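Picking a typeface for the village newsletter

August 8, 2023

I said in April that I would write something about how the newsletter gets put together, and then I didn't. We are between issues now, so I have some time.

For anyone new to this blog, I work in an office during the week and in my spare hours I lay out a small newsletter for the place I grew up. It goes to people who still live there and to a lot of people who moved away. We print 500 copies. It is folded once and mailed, or left in a stack at the bakery. Efraín Cusi started it, and when he got tired of doing all of it he asked me to take over the layout. He still collects the articles.

The old newsletter was hard to read. I can say that because I made a good part of it. The body text was too small and it was set in a font that came with the computer, and the announcements were in a different font, and the recipes were in a third. Efraín's aunt Maria told him she read the front page and gave the rest to her neighbor. A few other readers wrote to say the print was too small for them. One wrote it in very large letters, so I took the point.

So this year I decided to pick one typeface, or at most two, and stick with it.

The first thing I did was look at fonts on the screen for a couple of evenings. This was a waste of time. Everything looks fine on a screen when you can zoom in. I ended up with a list of favorites that I liked for how the capital letters looked, and you don't read a newsletter by its capital letters.

Then I asked Nayeli Lozano, who used to set type for a church bulletin. She told me to print a page and hold it where a reader would hold it. She also said to use the same words over and over, so that I would be comparing the letters and stop reading for content. I had been pasting in a different old article for each font. Some of those articles were better than others, and I think I was picking the font that went with the better article.

I did what she said. I took a short passage about village life, the kind of thing we put at the top of the welcome page, and set it again and again down one sheet with a change each time. A small italic, another small one, a bigger one with some of the phrases in bold. I print these at work after hours, with my own paper, and look at them at my desk before I go home. The light in the office is flat and even, and at home I have one lamp and it is yellow.

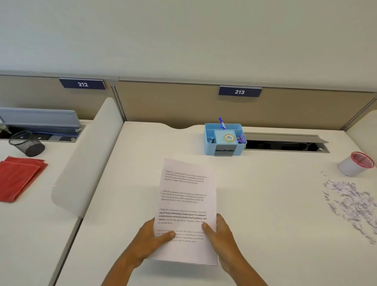

The italic went out first. I had liked the idea of it for the welcome text, because it looks a bit like a letter. A line or two of italic is fine. A whole paragraph of it at a small size is work, and most of our readers are over sixty. I kept it for photo captions and for the names of people who send in pictures.

Bold took me longer. Efraín likes bold. In the articles he sends me, he has usually marked the parts he wants people to notice, and there can be a lot of those. My thinking was that if some bold phrases helped people find their way through a paragraph, I would let him keep them. I made several sheets with different amounts. With one bold phrase in a paragraph, my eye went there and then came back and read the rest. With four or five, I read only the bold parts and they didn't make sense by themselves. We agreed on bold for dates, places and phone numbers, and no bold anywhere else. He has broken this rule in every issue so far and I have taken it out each time. We are still friends.

Size was the real question. I had been assuming that bigger type meant more pages, and more pages means more postage, and we don't have money for that. I ran the last issue through at the new size to see what would happen. It went over by most of a page. Then I fixed the margins, which had been much too wide on the outside, and took out the little drawings of wheat between the articles. After that it fit in 6 pages, same as before. A couple of people have asked where the wheat went.

I also learned to leave more space between the lines. I didn't expect this to matter as much as the size of the letters, but I would put it second. My mother read two sheets for me with the same size type and different spacing, and she was sure the one with more space had bigger letters. I showed her with a ruler and she said the ruler was wrong.

The typeface I settled on is called Gevach. It's a plain book face with fairly heavy thin strokes, so it holds up on the cheap paper we use. The runner-up was Bakos, which I liked more on the screen, but on paper the lowercase e closed up and looked like a c in places. The headlines are in Saltatau, which is wide and a little old-fashioned. I only use it at large sizes. It has no good question mark, so I have been avoiding headlines that ask questions, and I think the headlines are better for it.

A few practical notes, if you are doing something like this yourself.

Print on the paper you will use. I did my first round on the bright white sheets from the office supply store, and our newsletter goes out on something closer to cream. The contrast is lower and small type gets weaker. I had to go back and do a second round for that reason, and one font I had liked dropped off the list.

Write the font name and size on the back of each sheet in pencil. I didn't do this at first. I had a good sheet that I liked and I had no way of telling what was on it, and I spent an evening trying to match it by eye.

Read the whole passage out loud at least once. By the tenth printing I knew the words by heart and wasn't reading anymore. Sarla Awasthi proofreads for us, and she found a sentence in the welcome passage that starts with "Though" and never finishes its thought. I had looked at it for weeks. It has been fixed for the real page.

Show the sheets to someone who doesn't care about fonts. Segundo Arango looked at my final two and said, "That one," and went back to his lunch. He picked Gevach, so I was pleased, but I would have listened if he had picked the other one.

The first issue in the new type went out at the start of the summer. We had three letters about it, all good, and one phone call to Efraín that was about the postage and not the type. Maria read all of it, including the road repair notice.

What I want to work on next is the calendar page. It's a table at the moment, with lines around every box, and it looks like a tax form. I've tried taking out the vertical lines and leaving the horizontal ones. I have a couple of versions to print this week, and Nayeli has said she will look at them if I bring them over before she leaves to visit her sister. If anyone has a small newsletter with a calendar they like, please mail me a copy. I'll send you one of ours back.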